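盖罐是拿来掀的

上个月搬完家，我跟Sosina Alemneh差点因为几只罐子吵起来。

也谈不上吵，她那个人不吵架的，她只是站在我新厨房门口，端着杯子，很温和地问了一句：“这些你打算放哪儿？客厅那个柜子不是带玻璃门吗？”

我说放灶台边上啊。

她又问：“放灶台边上？带铜环的那几只？”

对，带铜环的那几只。然后她就用那种看人拿真丝围巾擦桌子的眼神看我。这个眼神我记了一个多月，越想越有话要说，当时嘴笨没说出来，回家（哦我就在家）洗澡的时候全想好了，于是就有了这篇。朋友们也知道我这毛病，一件小事能写好几千字，不爱看的现在关掉还来得及！

先把我的意见摆出来：有盖子的罐子，做出来就是让人一天掀好几回的。放进玻璃柜里供着，对罐子不好，对人也不好。另外我还有一个更得罪人的意见，就是现在家家户户那种透明的、方的、能摞起来的、贴着标签的收纳盒，我看不上。不是质量问题，质量好得很，我自己还买过一整套。看不上的理由后面慢慢讲。

先讲罐子吧。

我对盖罐的好感是从外婆家来的，这个开头俗，可是没办法，喜欢老东西的人十个里有八个要从外婆讲起。外婆家的碗橱下面一层有只酱色的大罐，装冰糖。盖子很沉，边上磕掉一块，磕掉的那块刚好能卡进一根小孩的手指头。我小时候偷冰糖就靠那个缺口，手指一勾，盖子斜着起来一条缝，另一只手伸进去。关键在放回去的时候，瓷碰瓷会响，“当”的一声，外婆在阳台上收衣服都听得见。所以要慢慢放，屏着气，放到最后一点点的时候手指还得从缺口里抽出来，抽快了还是会响。我这辈子最精细的手工就是那几年练出来的，后来再也没达到过那个水平。

后来想想，外婆怎么可能不知道呢，冰糖少得那么快。她大概是觉得，能把盖子放得一点声音都没有的小孩，吃一块也行。

这只罐子后来下落不明。搬家搬没的，或者是哪个亲戚拿走了腌东西，问谁谁都说不记得。我倒不怎么难过，一只装了几十年冰糖的罐子，最后去装咸菜，也算没有闲着。要是它被谁供起来了，底下垫块红绒布，我才真的要难过。

好，外婆讲完了。讲铜环。

罐子盖上装铜环，很多人一看就觉得是装饰。Sosina就这么觉得，她说这不就跟老家具上的拉手一样嘛，好看。我说你用过没有？她说没有。我说你看，问题就出在这儿。

你做饭的时候手是什么状态？一只手拿着铲子，另一只手沾着面粉或者蒜汁或者鱼。这时候要加盐。普通的圆顶盖子，光溜溜一个瓷疙瘩，湿手去抓，滑的，得五根手指都上去，捏着那个顶，提起来，还不知道往哪儿搁，搁台面上它会滚。带环的呢，一根小指头伸进去，往上一挑就起来了。就一根小指头！盖子挂在你手上，你另外几根手指还能捏勺子。舀完了，手腕往下一沉，盖子自己就坐回去了，环“嗒”一下倒下来，搭在盖面上。

这个“嗒”的一声，我特别喜欢。金属碰瓷，声音短，有点闷，跟瓷碰瓷那个“当”完全两回事。我现在一个人在厨房，做一顿饭能听好多遍，听着听着心情就好了。有人做饭要听播客，我做饭听这个。

当然铜会变暗，会有指印，时间久了缝里会发黑。Sosina提过这一条，她说你天天拿油手去碰，铜会坏的。我查都没查就敢回答她：门把手天天被人摸，摸得最亮的就是手碰到的那一块，没人摸的地方才暗。铜这种东西就喜欢人手。你把它关在柜子里不理它，它反倒自己一个人在那儿发乌，过年拿出来还得买膏子来擦。我外婆箱子上那对铜活，她从来不擦，开合了一辈子，该亮的地方亮得能照见人。

（后来我还是查了一下，嗯，油手确实不太好，偶尔要拿软布擦擦。行吧，我认。但是这不影响我的总体立场！）

然后讲釉。

我那几只罐子釉面上有细细的裂纹，冰裂那种，淡淡的，不凑近看不出来。第一次有人来家里看见，都要好心提醒一句：哎，你这个是不是裂了？不是裂了，是开片。胎和釉缩得不一样快，釉就绷出纹来，有的人专门追求这个。不过我不敢拿它们直接装酱油醋这一类的水东西，纹路会吃颜色，也不知道卫生不卫生。装干的，装盐、花椒、茶叶、干香菇，再不放心里头套个袋子。

我朋友Ayman Zerouali在这件事上比我极端，他说开片的东西就应该让它吃颜色，泡茶的壶不都这样吗，越用越有样子。他家有只小茶叶罐，盖子里面的纹都变成茶色了，一丝一丝的，他每次给人看都要先把灯打开。我说你这不还是在当展品嘛，你跟Sosina是一伙的！他很不服气，说展品是不用的，他是用给你看。我们为这个“用给你看”争了一个晚上，菜都凉了，最后也没争出来。我现在觉得他有点道理，可我不打算告诉他。

说到这儿要讲透明收纳盒了，我攒了很久。

前两年我也跟过风。那时候住的房子厨房小，刷手机天天给我推那种视频：一个干干净净的女的，指甲也干干净净的，把一袋一袋的东西拆开，哗啦啦倒进一模一样的透明方盒里，盖上，咔哒，贴标签，推进柜子，严丝合缝。看得我浑身舒坦，半夜下了单。买的那套牌子叫Rakari，大大小小6只，可以互相摞，盖子上带硅胶圈，按一下就密封。

到货那天我高兴坏了，照着视频弄，哗啦啦，咔哒，哗啦啦，咔哒。全部弄完，拍了照片，发给所有人。Sosina回了一个鼓掌。我站在柜子前面欣赏了好久，开门，关门，再开门。

问题是从第二个星期开始的。

头一件，我家的米和糯米倒出来以后长得差不多，标签我嫌丑，贴了一天撕了，于是有一天煮出来一锅糯米饭。也好吃，就是要配的菜不对。再一件，摞起来的东西，你要用的永远在最底下，这是宇宙规律。我要拿底下的红豆，得先把上面的燕麦和意面端下来，端下来放哪儿呢，放台面上。红豆拿出来了，也放台面上。煮完饭人一懒，全都在台面上了。柜子里空空荡荡，台面上摆得像个小超市。

还有密封。密封当然是好事，可我每次开那个盖子都要两只手，一只手按着盒子，一只手抠那个边。我前面说了，做饭的时候你没有两只手。

最要命的一件讲出来有点矫情，你们将就听：透明的盒子没有秘密。什么都看得见，剩多少也看得见，面粉见底了它天天在那儿瞪着你，像一个不说话的待办事项。我一开柜门就觉得有好多事没做。以前我外婆那只冰糖罐，盖子不掀开你永远不知道里面还有多少，掀开的时候要么是“哇还有这么多”，要么是“完了没了”，反正总有点情绪。现在每一样东西都明明白白，一目了然，我反倒不想做饭了。

我知道会有人说，那是你懒，盒子没有错。对，是我懒！可我觉得一样家里用的东西，就应该是给懒人用的。勤快人用什么都行，勤快人拿塑料袋扎个结都能过得井井有条，我妈就是。一样东西要是非得你天天保持警觉才好用，那它是在使唤你。

所以那6只Rakari后来的去向是这样：大的装了猫粮（Desta Weldu家的猫，我没有猫，她出差的时候猫到我这儿来），有几只给了楼下开裁缝铺的邻居装扣子，扣子装在透明盒子里倒是真好看，也真好找，各归各位了这叫。剩下的在床底下，里面是电线。电线适合放透明盒子，我没有意见。

好了，盒子也骂完了，舒服多了。

可是光骂盒子，写到这儿我自己也觉得不太公平。昨晚重读了一遍前面写的，Henok Tilahun也读了，他是我们这群人里唯一一个会把我写的东西读到底的，读完发来一句：“你说得这么热闹，罐子搬家的时候怎么装的？篮子里一塞？”

我看着这句话笑了半天。
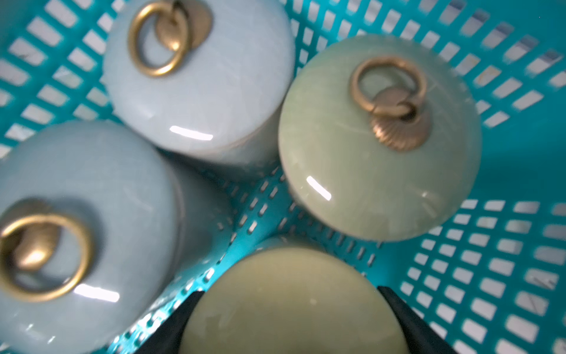 米尔登（Milden），2026年2月21日

接着写。Henok问得好，还真就是篮子里一塞。

四只带盖的罐子，两种绿两种蓝，挤在一只青绿色的塑料篮子里，你靠着我我靠着你。篮子就是最普通的那种，浑身长方形的小孔，洗菜也行，装拖鞋也行。Sosina看了说她心口疼。我说你别疼，你看它们靠得多好，像一家人挤在一辆车后座上。

塑料篮子是我这几年最想夸的东西，一直没找到机会，借着罐子夸了吧。

你想想家里什么东西最不挑活。锅只能当锅，花瓶勉强能当个笔筒，篮子呢？篮子今天装土豆，明天装晾衣夹，后天你要把一堆零碎从这屋挪到那屋，它就成了车。装瓷器也行，软，有一点点弹性，磕到边上它会让一让。脏了水龙头底下一冲，水自己从孔里跑掉，连擦都省了。便宜，轻，丑得很坦然，踩一脚也不心疼。我们家的篮子没有一只有固定工作，谁缺人谁叫它。

我妈那一辈的人搬家全靠篮子和被子，瓷器裹在被子里，一床棉被能护送一整套碗。我这回本来也想学她，结果现在谁家还有那么厚的棉被呢，羽绒被裹瓷器跟没裹一样，轻飘飘的，一压就到底。

不过Henok又追问了一句（他这个人就是要追问），他说瓷跟瓷这么直接挨着，不怕磕吗？中间连块布都没有。

这个问题我要认真答，分两层。

要是上卡车、走长途，那肯定要包，一只一只包，盖子和身子分开包，盖子尤其要分开，因为带环的盖子最怕颠，一颠环就敲自己的盖面，敲一路。我年轻的时候不懂，有一年寄过一只带盖的小罐给同学，盖子盖在罐子上整个裹了一大团报纸，自以为天衣无缝，对方打开一看，盖子碎成几瓣，罐身好好的。后来那只罐子她拿去种了薄荷，薄荷长得极好，我每次去她家都要假装没看见。

可是从一间屋挪到另一间屋，从台面挪到水池边，就那么几步路，我主张直接放篮子里，端稳，走慢一点，就行了。怕什么呢？你端着一篮子瓷器的时候，人会自动变得很小心，脚底下有数，门槛记得抬脚，连呼吸都轻。反倒是裹得严严实实的时候，人会粗心，觉得反正有保护嘛，往地上一墩。我碎过的东西，好些是包好以后碎的。

这不能算科学，这只能算我家的经验。你们家要是有跑来跑去的小孩或者狗，当我没说，该包还是包。

接着说颜色，因为Desta看了以后问我：“你怎么不买一套一样的？”

这就又回到我看不上收纳盒的那个理由了。我真的不明白，为什么大家觉得厨房里的东西要一套一套的，一个颜色，一个高矮，一字排开。你们家里的人是一个高矮吗？

我这些罐子没有一只是同一天来的。最淡的那只蓝的先来，是在一个叫Abera的小铺子里买的，铺子在一条坡很陡的路上，卖旧家具，也卖一些不知道算什么的东西。老板把它放在一摞旧地砖上面，里面塞着一把螺丝。我问这个卖吗，他想了想说卖，然后把螺丝倒进了自己的口袋。就那么倒进去了！我一路抱着罐子往坡下走，一路想他的口袋。

灰绿的那只是后来的。我看中它，全看中了铜环底下那块座子，像个贝壳，一道一道的棱散开来。别的罐子，座子是圆的，老老实实的圆，就它臭美。我拿来装茶叶，一天要见它好几面的东西，臭美一点好。

橄榄绿那只最不起眼，有点哑哑的光，圆顶像个小山包。它装盐。盐罐就应该不起眼，你见过谁家的盐罐大呼小叫的。

那只深一点的蓝，装的是花椒。我把它跟淡蓝的那只弄混过好多次，有一回给Ayman泡茶，开的是花椒罐，一勺都舀出来了，闻着不对才停下。他说你就泡吧，我想喝喝看。我没敢。现在我想，这事要是换了透明盒子就不会发生。对，这一分我给透明盒子记上。可是换了透明盒子，也就没有花椒茶这个笑话了，我们几个人到现在见面还拿这个说事，Ayman来我家进门第一句就是“今天喝麻的还是喝不麻的”。这一分又该记给谁呢？

说完颜色，再回头说“舍不得用”这件事，这才是我跟Sosina真正的分歧。

我很理解舍不得。我自己也有舍不得的东西，一条桌布，亚麻的，漂亮得不行，我一次没铺过，总想着等一个配得上它的日子。等啊等，等到有一天打开抽屉，折痕那里已经发黄了，一道十字，洗不掉。一条一次饭都没见过的桌布，就这样旧了。我那天坐在地上看着它，心里特别不是滋味。后来我就把它铺上了，黄十字正好在桌子中间，放个锅垫盖住。第二天就泼了番茄汤。泼完我松了一口气，真的，整个人都松了，终于可以跟它好好过日子了。

从那以后我对“留着等好日子用”这句话就很警惕。好日子长什么样？它来的时候会敲门吗？我活到这个岁数，发现那些后来想起来觉得是好日子的，当时都普通得很，下着雨，吃着剩菜，有人讲了个笑话。那天桌上摆的要是你喜欢的碗，这个日子里就有你喜欢的碗；摆的要是超市送的碗，那就只有超市送的碗。你没有办法事后把好碗补进去。

Sosina反驳我，她反驳得也有理，我替她写在这里，省得她说我欺负人。她说：“你的意思是打碎了也不要紧。可是对我要紧的。有些东西碎了就没有第二只，我情愿少用几次，让它多待几年。”她家里有一套咖啡杯，是她母亲留下的，小小的，没有把，一年也就端出来那么几次。端出来那天她会把窗户打开，豆子现炒，整个楼道都是香的。我去喝过。我得承认，从那个杯子里喝的咖啡，跟平时喝的就是不一样。她端着托盘走过来的时候，我连坐姿都变了。

所以你看，我的道理到她家门口就不太灵了。

我想来想去，觉得中间的区别可能是这样：她那套杯子，本来就是有日子的东西，一年端几次，端的时候有一整套规矩跟着它，豆子、炭火、窗户、坐在一起的人。它在柜子里的时候也没闲着，它在等下一次，而且下一次一定会来。可好多人家柜子里的东西没有下一次，就那么放着，主人自己都忘了。我要劝的是后面这种。前面那种我不劝，我只盼着多请我几次。

（Sosina看到这里应该会高兴。Sosina，我什么时候能来？）

再说钱，肯定有人要问钱。

我在网上见过一套跟我那几只很像的，一样的圆顶，一样的铜环，牌子叫Kukasetti，标价1397，我看了两遍，以为看错了小数点。页面上写着“仅供陈设，不建议接触食品”。我对着这行字发了好一会儿呆。一套罐子，有身子有盖子，盖子上还给你装了把手，然后告诉你，别装东西。那这个环是给谁拉的呢？

我不反对东西卖得贵，手艺值多少钱就该卖多少钱。我是觉得，做一个能打开的东西又不让人打开，这件事本身有点怪。像买了一把不能坐的椅子。哦，不能坐的椅子我也见过，在一个人家里，客厅中央，我一屁股坐下去，全屋的人都站起来了。

要是想试试用盖罐，又不想花大钱，我的建议特别简单，去旧货铺子，看见顺眼的就掀盖子。一定要掀！看罐子不掀盖子，等于相亲只看照片。掀的时候听听声音，看看盖口有没有磕，伸手进去摸摸里面的釉是不是也上匀了。再把盖子转着放回去，有些罐子的盖子只有一个角度是坐得稳的，换个角度就晃，这种我也买，每天找那个角度像开保险柜一样，有意思。环要拉一拉，看座子松不松。松一点不怕，Analyn Padilla教过我，在后头垫一小片皮子就紧了，她做皮活，剪下来的边角料有一抽屉，我全靠她。

还有一条，旧罐子来路不清楚的，釉里头有什么谁也说不准，我都是只装带包装的东西，或者在里头套个玻璃瓶子。美是美，肚子也要紧。

尺寸不要太大，很多人一上来就爱买大的，觉得气派，结果装了半罐子空气，掀起来又沉。手掌张开能罩住盖子的，刚刚好。

至于买几只，我没有意见，慢慢来吧，买一只，用顺了，哪天觉得缺一只了再买。千万别一口气配齐。配齐了你就不逛铺子了，那多可惜。

还有人会说（我都替你们想好了），灶台边上油烟大，罐子会粘。会啊，当然会，粘了就洗。这又是我喜欢罐子的一个地方，圆的，没有沟没有缝，一块湿抹布顺着转一圈就干净了，像给小孩擦脸。透明盒子那个硅胶圈你们拆下来洗过吗？我拆过一次，那条沟里的东西我不想描述。麻烦的是铜环后面，座子和盖面之间有一圈缝，油灰爱往里钻，我用旧牙刷，刷两下就行。我一般在等水开的时候刷，水开了就不刷了，剩下的下次再说。

你看，这就是我理想中的家务，可以随时停下来的那种。

我有时候想，我跟那些收纳视频合不来，毛病可能出在“弄完”两个字上。视频总有个弄完的时刻，最后一个盒子推进去，镜头往后一拉，音乐一收，完美。可是家里哪有弄完的时候呢？你推进去了，晚上还是要拿出来做饭。我当年对着那一柜子Rakari拍的照片，就是弄完的那一秒钟，后面的日子全在往下掉，每用一次就离那张照片远一点，用到后来我心里是有点恨自己的，觉得是我把它弄坏了。

罐子没有这一秒。罐子歪一点也行，今天蓝的在前，明天绿的在前，谁离灶台近看谁最近用得多。冬天炖肉多，花椒就在外头；到了五月，我喝茶喝得凶，茶叶罐自己就到前面来了。我不用维持它们，它们跟着我过。

Desta说你这是给乱找理由。她说话一向直，她自己家里整齐得像酒店，连猫都坐得笔直。我说就算是吧，可你每次来，不都是往我这个乱厨房里一坐就不走了嘛。她想了想，说那是因为你这里有椅子。

哈！

罐子这几天还在换位置，灶台左边我嫌离水池远，右边又嫌晒，搬过来搬过去，反正有篮子，端起来就走。昨天试的是窗台底下，晚上煮面要加盐，转身走了两步才够到，不行，还得挪。Sosina说她周末过来帮我看，顺便带了话，说她想了想，要是我哪天再碰见那种贝壳座子的，不管什么颜色，给她也留一只。

我问她放哪儿。

她说先装糖吧，放炉子边上试试。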